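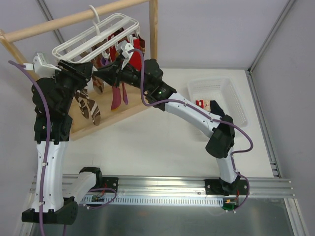 Boveck Sock Hanging: Fault Set

Welcome! This is the part of the Boveck bimanual data that most groups throw out, and we think it's the best part. It holds 89 episodes in which two arms hang socks on a clip hanger and something goes wrong along the way. The main release has 700 episodes and its own README.

What went wrong

We started seeing strange drops in August. The right gripper would report closed, the policy would move on to the next sock, and the sock would end up on the table. Loubna Saber first blamed the clips (a fair guess, they are stiff little things). Then Nawal Benmoussa plotted commanded against measured finger position and found the right gripper lagging in bursts, almost always when the forearm was stretched far out to the left. The cable to the wrist was pulling on its connector in that pose. A short dropout, a stale reading, and the controller happily believed the last value it had!

We rerouted the cable with more slack and added a timeout on old readings. Drops of this kind stopped in our checks, though we have only run 4 long sessions since the fix, so please don't treat it as settled.
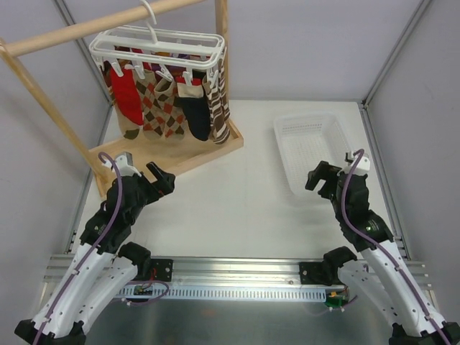

Clip hanger on the rack with five socks, mesh basket at right.

What's in the set

68 episodes contain at least one gripper dropout. The rest are other failures: missed clips, two socks picked as one, arms touching each other under the hanger. Each episode folder has

- video from the fixed camera and both wrist cameras
- joint positions, commanded and measured
- gripper state with the raw timestamp (use this one, the resampled column hides the fault)
- faults.csv, with start and end times and a label

Labels were done by Golshifteh Jalali and checked by Hajar Abdelaziz. Where they disagreed, both labels are kept and the "agreed" column is 0.

Known problems

Dropout end times are less reliable than start times. Sock types are not labeled. A few arm contact episodes stop early; the operator hit the stop button and logging ended with it.

Safety

Please don't replay these trajectories on hardware. Several drive one arm into the other, and a stale gripper reading will not warn you. Simulation is fine, and we'd love to see what you find.

Questions and corrections go to Colleen Chan through the issue tracker. If you train a fault detector on this, open an issue and tell us how it did!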